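October 31, 2019. Equipment budget, third attempt.

Two quotes on the desk. Fidgate wants 3742 per hand-held gripper, pads extra, training day "included" whether we want it or not. Drustau is cheaper but lists 70 days' delivery, and last time their days were longer than ours. Oskari has put down for two of each, a fine number for a lab with money.

What we can do without: the second charging cart, the padded cases, the extended warranty on the padded cases.

What we can't: finger pads. Ahonen sells them in packs of 9, and we were down to the last pack in May. I have put in for more of those before anything with a motor in it. Current pads are the plain black blocky ones, and for rounded, smooth-bodied things like today's blue and white piece I would like to price a softer set too. Line 4, marked "maybe," where it will live until it dies.

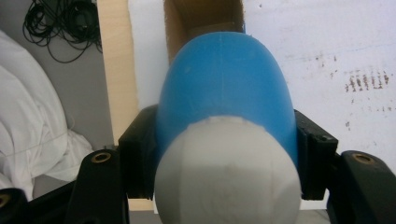 Nelli wrote in the margin that pads are the wrong place to be brave. She would take one Fidgate now, skip the soft set, and keep the rest back for brass inserts and screws, the stuff we always end up buying at shop prices in Bovton the night before a visit. She also wants to know who approved 103 for cable ties.

I approved 103 for cable ties. Moving on.

Revised plan: one Fidgate, one Drustau ordered early, pads, inserts, screws. Soft set stays at maybe. Eero to ask Fidgate if the price drops without the training day. Régis gets the sheet once the totals on page two agree with page one.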